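Plisside, réseau de salles partagées
18 juin

Plisside informe ses adhérents et partenaires de l'ouverture des inscriptions pour les repas de quartier de la saison d'été, salle de Dreltport. Les modalités figurent dans les messages qui suivent. (1/11)

La salle de Dreltport peut recevoir 50 convives assis. Au-delà de ce nombre, les organisateurs sont invités à déposer leur demande pour la salle Zistotari, dont la capacité est de 70 places. Aucune dérogation ne sera accordée sur place. (2/11)

Le mobilier mis à disposition se compose de tables pliantes. Le modèle retenu en février, après consultation des associations utilisatrices, comporte un plateau à motif marbre et un piétement pliant en métal noir. Il remplace les anciennes tables à tréteaux, retirées du service. (3/11)

Chaque table est dépliée à deux personnes. Les pieds doivent être entièrement écartés et le plateau stable avant que l'on y pose quoi que ce soit. Il est demandé de ne pas s'asseoir sur les plateaux et de ne pas s'appuyer sur les bords. (4/11)

Un passage est maintenu en permanence entre deux tables voisines. Les pieds du piétement dépassent au sol une fois ouverts : l'attention des familles accompagnées de jeunes enfants est appelée sur ce point. Les sacs et les manteaux sont déposés au vestiaire. (5/11) 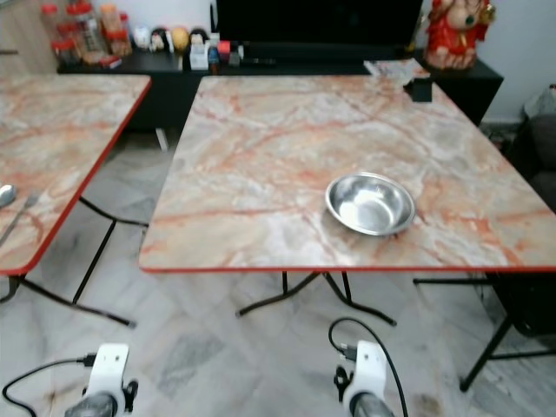 S'agissant de la vaisselle, le réseau prête des saladiers, des bols et des couverts en inox, à retirer auprès de l'accueil contre signature du registre. Les assiettes et les verres restent à la charge de l'organisateur. La vaisselle jetable en plastique n'est pas admise dans les locaux. (6/11)

Les bols de service sont placés sur les tables avant l'arrivée des convives, les couverts ensuite. Les plats sortant du four ne sont jamais posés à même le plateau : des dessous-de-plat sont disponibles dans le placard de la cuisine, deuxième étagère. Plusieurs plateaux ont été marqués au printemps et leur remise en état a été facturée aux utilisateurs concernés. (7/11)

À l'issue du repas, les plateaux sont nettoyés à l'eau tiède savonneuse, à l'aide d'un chiffon doux, puis essuyés. Les éponges abrasives et les produits à base de javel sont proscrits, y compris sur les chants. Les tables ne sont repliées qu'une fois sèches et sont rangées debout, plateau contre plateau, dans la réserve. (8/11)

Les couverts prêtés sont recomptés au moment de la restitution, en présence de l'organisateur. Le prêt complet comprend 170 pièces. Toute pièce manquante est signalée sur le registre. Les couverts retrouvés après coup peuvent être rapportés à l'accueil sans formalité, aux heures d'ouverture habituelles. (9/11)

Le renouvellement du mobilier et de la vaisselle a bénéficié d'une dotation de 3 000 euros du fonds Shojaei, que le réseau remercie de son soutien constant. Le solde a été pris en charge sur le budget ordinaire. La salle Zistotari sera équipée des mêmes tables à la rentrée ; dans l'intervalle, le mobilier actuel y reste en service et les consignes d'entretien sont identiques. (10/11)

Les demandes de réservation sont à adresser par écrit à l'accueil de Dreltport, en précisant la date souhaitée, le nombre de convives, le nombre de tables et, le cas échéant, la vaisselle à prêter. Une réponse est donnée dans un délai de dix jours. Les associations déjà inscrites pour la saison n'ont pas à renouveler leur dossier ; elles confirment simplement leurs dates. (11/11)

Complément, à la suite de plusieurs questions reçues ce jour : les nappes sont autorisées, à condition d'être fixées par des pinces. Les rubans adhésifs et les punaises ne le sont pas. Les nappes ne sont ni fournies ni lavées par le réseau.

Second complément : l'accès à la salle est ouvert une heure avant le début du repas pour l'installation. Les organisateurs souhaitant disposer d'un temps plus long doivent l'indiquer dans leur demande. Les clés sont remises à l'accueil et y sont rapportées le soir même, dans la boîte prévue à cet effet.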